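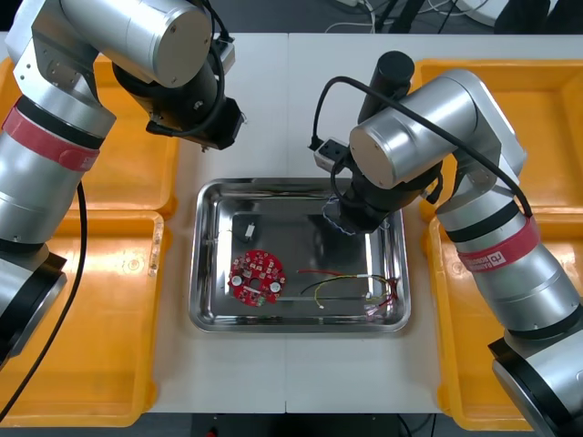 The two-arm Ploturel bench with a round board and loose wiring in the steel tray.

Rent the Bench, but Read the Terms First

August 17, 2022

Coman has started renting out its Ploturel bench to small repair and salvage shops, and three people have asked me whether it is worth the money. I think it can be, for a certain kind of shop. I also think the company is selling it to the wrong shops and pricing it in a way that hides the real cost.

The offer goes like this. For 1273 dollars a month you get two arms on a white table, a steel tray, a set of yellow bins, a small computer and remote support. You put a part in the tray, the arms pick it up, and it goes into one of the bins. The sales sheet calls this "hands-free sorting for electronics recovery." The minimum term is 17 months.

I spent time with the bench at a shop in Jilolton that takes in dead lighting, power supplies and control boards. The owner, Maricica Ciobanu, signed up in May. She let me watch, load parts and go through her log, and she asked for no say in what I wrote.

First, what the bench is good at. It picks up stiff, flat things of a reasonable size. A bare circuit board lying by itself is close to ideal, and round ones are no harder than square ones as far as I could see. The arms don't hurry, and anyone who has sorted boards by hand will be faster for the first hour. By the fourth hour I am less sure. I sorted boards for a living once, and my own speed after lunch was nothing to boast about.

The log covers 673 picks. Of those, 142 needed a person to step in. That is better than one in five, and Coman's salesman told Ciobanu to expect far fewer. When I went through the notes beside each one, the same word came up again and again, and the word was wires.

Wires are the weak point of this product. A shop like hers doesn't get clean boards. It gets boards with leads still near them, connectors tangled in other connectors, and small round bits that roll when the tray is bumped. Thin wire has no fixed shape. You grab one strand and the rest comes along, or it doesn't, or it drags something else over the rim. People deal with this without thinking. They pinch, shake and pull. Two grippers can do some of that in principle, and having two arms is the main reason to pick this bench over a cheaper one with a single arm. In practice the software that comes with the rental treats the tray as a set of separate objects, and a knot of red and black leads is not a set of separate objects.

The steel tray doesn't help. It is shiny enough to show the arms back to you. It wipes down easily, I'll grant that, and it will outlast everything else on the table. But I would want a dull surface under parts this small, and when I asked Coman whether a matte tray was on the way I was told it was "under consideration." A sheet of gray rubber cut to fit would cost very little. Ciobanu would like to try one, but the rental agreement says the work area may not be altered. 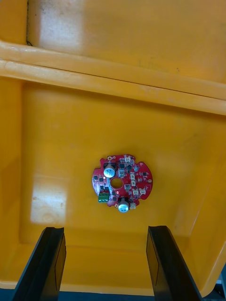
A board on the floor of one of the bins, from the gripper's own camera.

The wrist cameras are the part I would pay for. You can pull up the view from the gripper on the computer and look straight down at the part, closer than you would normally put your face to it. On the board in the picture you can make out both capacitors, the terminal block and even the little red indicator next to it, lit. The fine printing on the board can't be read from there, and for a salvage shop that matters, as the markings are how you tell a part worth keeping from one that goes to the shredder. Still, it is a useful picture. It also shows the glare you get off the yellow plastic, and I wish somebody at Coman had chosen a less glossy bin.

Now the money. The monthly fee is the number on the front page, and it is a fair number for what sits on the table. Left off the front page is the time. Every one of those 142 stops took a person away from another job. Some were over in seconds. Others meant pausing the arms, clearing the tray, laying the parts out again and restarting. If you have someone standing nearby anyway, you will hardly notice. If you bought the bench so that you could send that person to the front counter, you will notice every day.

Ovidiu Ghiță, who handles rentals for Coman, answered my questions by phone and was straight with me. He said the picking software gets updated for all customers at once and that loose wiring is the complaint he hears most. He would not give a date for a fix. I respect that more than a made-up date. But a customer who signs today is locked in for 17 months on the hope that the update comes early in that stretch, and I don't think the customer should carry all of that risk. A three-month trial would be fair to both sides. He said he would pass it along.

I should deal with the other argument, the one I hear from people who don't want a robot in the shop at all. They say it takes work from beginners, and sorting is how beginners learn what the parts are. I have some sympathy. I learned that way. But I also remember how many beginners quit in the second month, and most of them quit over the sorting bin. Ciobanu has kept the same staff since the bench came in. Her newest hire loads the tray and handles the stops, and he is learning the parts well enough, mainly from the ones the arms can't manage.

So my advice depends on what comes through your door. If your boards arrive stripped, or you already have a person cutting leads off before sorting, the bench will do steady work and you may come out ahead. Send Coman a box of your own parts and ask for a demonstration with those, in the tray, in the state they arrive in. Don't accept one done with clean samples.

If you get what most small shops get, with the wiring still in the pile, I would wait. Ask about a shorter term every time they call - enough people asking is usually what changes a contract. Ciobanu says she would sign again if it were six months. At 17 she would not, and she is now clipping wires by hand before the tray gets loaded, a job she did not have before.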